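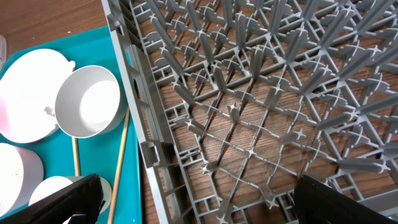 White cups and a plate on the teal tray, right beside the gray rack.

Gova's dish library opens with a rice supper

June 11, 2025

If you've been past the old Degefa storefront on Zasham Street lately and wondered why the paper came off the windows, I can finally tell you: the dish library is open! I went over for the first evening, stayed far too long, and came home smelling of onions.

For anyone who missed my piece back in February, the idea is pretty simple. You're having a birthday, or your whole family is coming up for a weekend, or you just moved and all your plates are in a box marked "misc." You go to the dish library (its proper name is the Tista Dish Library, but I haven't heard a single person call it that) and you borrow plates, cups and bowls for as long as you need them, up to two weeks. Then you bring them back. The deposit is $49, and you get all of it back when the dishes come home in one piece.

I was a little skeptical in February, I'll admit. I have plenty of plates. But then I hosted a graduation lunch in May and ended up serving cake on saucers and one lid, so I've come around.

The tableware is plain stuff, mostly white with some pale pink mixed in, and I like that about it. Pastel pink next to white looks like you meant it. There's also a big sink, two long counters and a wooden table everyone crowded around, and the back wall is all shelves, labeled by size. Somebody had already put soup bowls on the cereal bowl shelf by the time I left, so we'll see how long the labels last.

Now, the supper. The organizers wanted people to come in and use the kitchen on opening night, so they asked everybody to help make one enormous pot of rice and vegetables. I ended up with the sorting crowd. If you grew up in a house where rice came in big sacks, you know this job: you pour some onto a tray, spread it out with your fingers, and pick out whatever isn't rice. My grandmother did it on a metal tray by the window with the radio on, and she was about four times faster than I am.

A dark tray makes a huge difference, by the way. I do mine at home on a white plate and I now feel silly about it. On black, every grain stands out, and so does anything brown and flaky that wants to hide in the pile. The woman next to me pushed her grains across in little rows with the side of her thumb, and I copied her for the rest of the evening. We got through the whole lot before the onions were even soft, though I did find a grain in my sleeve when I got home.

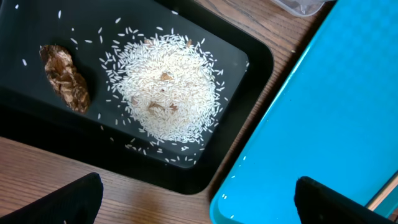

Should you sort the rice before you wash it or after?

Before is much easier. Dry grains slide around on a tray and spread out nicely, and once they're wet they clump together and stick to your fingers. Sort first, then rinse until the water looks mostly clear.

We sat down a bit after 6, which was the plan, and I'm told 68 people came through the door before the end of the night. I can believe it. There was a line out to the sidewalk at one point, and the second pot had to be started while the first was still being served. The rice was good! A little heavy on the cumin for me, but my neighbor went back for more and then asked for the recipe, which is getting written up and taped to the door. If you'd like a copy, take a picture of it. Please don't take the sheet.

A few of you emailed to ask about serving pieces and big platters. They're coming, but they aren't there yet. For the moment it's everyday plates, bowls and cups. Glasses are being held back until there's a better way to carry them, since the crates they have now are too deep and things knock together at the bottom. If you've got a stack of divided wine boxes in the garage, the library would love to have them.

Dishes go out clean and they're supposed to come back clean, too. A quick wash at home is fine, and if you can't manage that, you can do it at the sink there during open hours. I'd been hoping for a corner where I could dump everything and run, but that's not how it works.

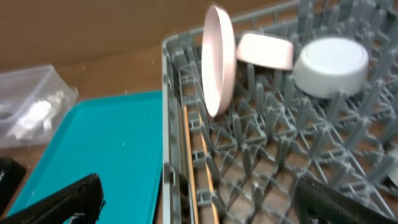
Loading the rack turned into the big debate of the evening, and I have opinions. One group wanted everything packed in as tight as it would go, and the other (my group, the correct group) wanted air between things. Plates are the easy part: stand them on edge between the pegs, like the pink one toward the top there, and they'll behave. Bowls are where people get into fights. I'm all for turning them right over with the base up, the way the white one is sitting, but somebody will always lean one at an angle against the pegs like that little pink bowl, and somebody else will always come along behind them and fix it. As for long thin wooden things, I say keep them over by the rim, out of the way of the dishes. I'd put my good chopsticks there and I wouldn't let anybody move them.

The other argument was over trays. I think a tray next to the rack is the only sensible way to move cups around, and I'll keep saying so. You load up the tray at the table, carry it over in one trip and fill the rack from there. The alternative is a person with a cup hooked on every finger trying to open a door with an elbow. I watched that happen more than once, and the last one was a close call.

So what's next? Open hours are late afternoon into the evening for now, and they're posted on the door. You'll need something with your Gova address on it the first time you borrow. A phone bill works. You can reserve ahead if you have a date in mind, and I'd do that for anything around the holidays, because a couple of big families at my table were already talking about who was going to get the pink plates for Thanksgiving.

There's a plan for another shared supper once the weather cools down a bit. Lentils this time, from what I heard, so there'll be more sorting. I've already called dibs on a black tray.

If you borrow a set before then, write and tell me how it went. I'm especially curious whether anyone manages to get a full load home on a bike. The hill at the end of Zasham Street is steeper than it looks, and I'd like to hear from somebody else before I try it myself.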